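# Why do some desks go up and down?
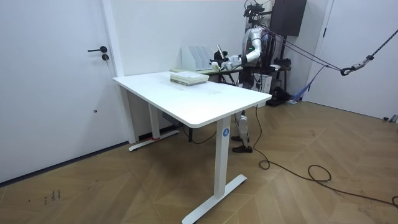
*A standing desk with a stack of books on top.*

Most tables have one job, which is to stay where you put them. A standing desk is fussier. It can be low enough for sitting or high enough for standing, and it changes its mind whenever somebody presses a button.

**What's inside the legs?**

Each leg is a tube with another tube tucked inside it, like a telescope. An electric motor turns a long screw. When the screw goes one way the inner tube slides out and the desk rises. When it goes the other way, down it comes – slowly, so that your tea has time to worry.

The legs must move at exactly the same speed. If one got ahead, the top would tip and you would have a slide, which is more fun but hopeless for spelling. A small control box keeps them level.

**Why such long feet?**

Stand up straight with your feet together and ask someone to nudge you. Now try it with your feet apart. Better? A tall desk has the same trouble, so its feet stretch out flat along the floor. It can't use its arms to save itself.

**Where should the books go?**

In a neat pile, flat, biggest at the bottom. A pile like that will ride up and down quite happily. A wobbly one will ride up happily and come down by itself.

Papers and thin booklets flop over if you stand them on their own, so they are better off in magazine files. These are narrow boxes, open at the top, and a row of them against a wall makes a very tidy bookshelf for things too floppy to be books.

**Try it at home**

Find two cardboard tubes, one slightly thinner than the other. Slide the thin one inside the fat one and pull it out bit by bit. You have made one desk leg. Only the motor, the screw, the other leg and the desk to go.

*Words by Neelam Ahuja*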